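The Letters

The handbag had been on the shelf above the coats for two winters. It was black and fuzzy and it had an ear, and her granddaughter had left it behind the summer the family moved to Wosberg. Nothing in it was worth mailing, they said on the phone. Keep it until we come.

In November they were coming. The train got in at Stöcker at ten past four and the drive back took 80 minutes if the pass was clear. She had made up the beds by Tuesday. She had bought the flat noodles the girl used to like, and then, because the girl was nine now and might not like them anymore, she had bought the other kind too.

The night before, she took the bag down and carried it to the round table in the kitchen. She wiped the top of the table first, out of habit. It was white and shiny and showed every crumb. Her husband had chosen it at the Beneck store, the last big thing they bought together, for 655 with the delivery, and she had told him it would be nothing but work. She was right about that. She had never said anything more about it and neither had he.

She set the bag down and it slumped to one side. The zipper stuck, then let go.

Inside, the lining was creased and tan like the lining of a good coat. There was a sheet of small beads, pale pink, still in their rows. There were also some plastic letters. She reached in for them and put them on the table one after another, wherever there was room beside the straps. 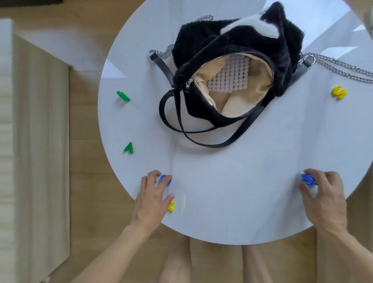
2.

She moved them around for a while. She tried the girl's name, but most of it was missing. She tried her own, and that was worse. She tried words in the language they spoke at home and then words in the language the girl spoke at school, which she knew only from the television. She turned one letter upside down to see if it would help.

Once, before the move, the girl had sat in this chair and spelled ELTETTI with a set of magnets. That was the name of the town in a story her grandfather told. In Eltetti the mayor was a goat and the bakery sold only the middles of the bread. He made up a new part every night – some of them were not very good – and she had listened from the sink with the water turned low. It had not occurred to her to write any of it down. He could remember how the bridge fell and who owned the goat before it was mayor. She remembered only that there were 1,809 steps up to the church, because he had always said the number slowly.

She looked at the letters again. Then she picked them up and held them in her hand.

It was late. The dishwasher had finished and the kitchen was quiet except for the clock. She thought about putting the letters in a jar, or in the drawer with the string and the birthday candles. The girl might not remember them at all. She might laugh at the bag. Nine was an age when you could be embarrassed by an ear.

She put the letters back in the bag and pulled the zipper shut. It stuck at the same place and she worked it loose with her thumb. Then she brushed the fur with the clothes brush, first one side and then the other, and got the dust out of the corners.

In the morning she hung it by its strap on the low hook by the door, where the girl's coat would go, and went out to scrape the windshield.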